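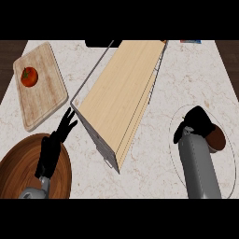
Rendu caméra tête, scène cuisine_marbre, main gauche ouverte, main droite en prise sur l'objet brun.

Ticket : comparaison main multidoigts / pince parallèle, prises instables en simulation
Projet : Leltham
Composant : contrôleur de préhension Reddy, modèle de main Pavier
Priorité : normale
État : résolu, un point reporté

Description initiale

Dans le cadre de la comparaison des effecteurs pour Leltham, nous rejouons la même tâche avec deux configurations : main Pavier (multidoigts) et pince parallèle Troltitz. La tâche consiste à saisir un récipient à droite du plan de travail et à le maintenir pendant que le bras gauche se place au-dessus du plateau rond. Bras, scène et trajectoires d'approche sont identiques. Seuls changent l'effecteur et le profil du contrôleur.

Avec la pince, pas d'anomalie. Avec la main Pavier, l'objet pivote lentement entre les doigts une fois la prise fermée, puis finit par glisser. Le défaut n'apparaît que sur le bras droit, mais c'est aussi le seul qui porte un objet dans cette tâche, donc cela ne prouve rien.

Résultat sur 50 essais par configuration : 4 pertes d'objet avec la main Pavier, aucune avec la pince.

Configuration

Pas de simulation : 1 ms
Boucle du contrôleur Reddy : 1 000 Hz
Caméra : tête, fixe, rendu avec bandes noires en haut et en bas (format imposé par l'enregistreur)
Graine : fixe par essai, même liste pour les deux effecteurs

Reproduction

1. Charger cuisine_marbre avec la main Pavier sur les deux bras.
2. Lancer la tâche saisie_droite, profil par défaut.
3. Laisser la prise fermée jusqu'à la fin de la séquence.
4. Relever l'angle de l'objet par rapport à la paume dans le journal, pas à l'image. La rotation est trop lente pour être jugée à l'œil, et la main masque une bonne partie du récipient.

Journal

Premier passage. Coefficient de frottement des bouts de doigts relevé dans le modèle. La rotation ralentit, elle ne disparaît pas. Retour à la valeur d'origine : augmenter le frottement fausserait la comparaison avec Troltitz, dont les mors utilisent le même matériau de contact.

Deuxième passage. Soupçon sur le maillage de collision du récipient. Remplacement par une décomposition convexe plus fine. Temps de calcul en hausse, aucun effet sur la dérive. Maillage d'origine rétabli.

Troisième passage. Soupçon sur l'assiette : son rendu est presque transparent sur le marbre, seul le bord se distingue, et la main droite travaille à l'aplomb. Affichage des contacts activé. Aucun contact entre la main et l'assiette pendant le maintien. Piste fermée.

Quatrième passage, vendredi matin. Tracé des couples articulaires doigt par doigt. Le couple du pouce oscille entre deux valeurs à chaque cycle, les autres sont stables. En profil par défaut, le contrôleur Reddy répartit l'effort de serrage comme pour une pince : deux groupes opposés, consigne identique. Avec la main Pavier, le pouce se retrouve seul face aux autres doigts, atteint sa saturation, relâche, puis reprend. Chaque relâchement laisse passer une petite rotation.

Vérification : avec le pouce bridé à 81 % du couple maximal et la consigne des autres doigts réduite en proportion, l'oscillation cesse. L'angle de l'objet reste constant jusqu'à la fin de la séquence.

Correctif

Nouveau profil main_asymetrique dans la configuration Reddy. La répartition est calculée à partir du nombre de contacts actifs par groupe, au lieu de la consigne fixe. Le profil par défaut reste inchangé pour la pince Troltitz, afin de ne pas invalider les mesures de mai.

Campagne relancée avec la même liste de graines, 50 essais : aucune perte d'objet. Durée de fermeture un peu plus longue qu'avec la pince -- à mentionner dans le tableau comparatif, ce n'est pas un défaut du correctif.

Remarques pour la comparaison

Les anciens résultats de la main Pavier obtenus avec le profil par défaut sont à écarter. Ils mesurent le réglage du contrôleur autant que l'effecteur. Les résultats Troltitz restent valables.

La pose ouverte de la main gauche au-dessus du plateau n'intervient pas dans le défaut. Un essai avec bras gauche au repos donne la même oscillation du pouce.

La caméra tête ne suffit pas pour évaluer la qualité de prise. Sous cet angle, on voit le dessous du récipient mais pas la plupart des points de contact. Pour la suite, ajouter une caméra de poignet sur le bras droit, ou exporter les contacts avec la vidéo. La seconde solution est moins coûteuse en rendu et a été retenue.

Point reporté

Saisie de la tomate posée sur la planche à découper. Objet plus petit, surface lisse, le nombre de contacts actifs risque de varier pendant la fermeture. Le profil main_asymetrique n'a pas été testé dans ce cas et le calcul de répartition n'est pas filtré. Ticket séparé à ouvrir, avec passage sur les deux effecteurs.

À faire avant fermeture

Ajouter le nom du profil dans l'en-tête des journaux -- fait.
Refuser le lancement si l'effecteur et le profil ne correspondent pas -- fait, message d'erreur à la place de l'avertissement.
Mettre à jour la fiche de la tâche saisie_droite -- fait.
Supprimer les maillages d'essai du deuxième passage -- fait.

Ticket fermé. Rouvrir si la dérive d'angle réapparaît avec main_asymetrique, en joignant le tracé des couples et la graine de l'essai.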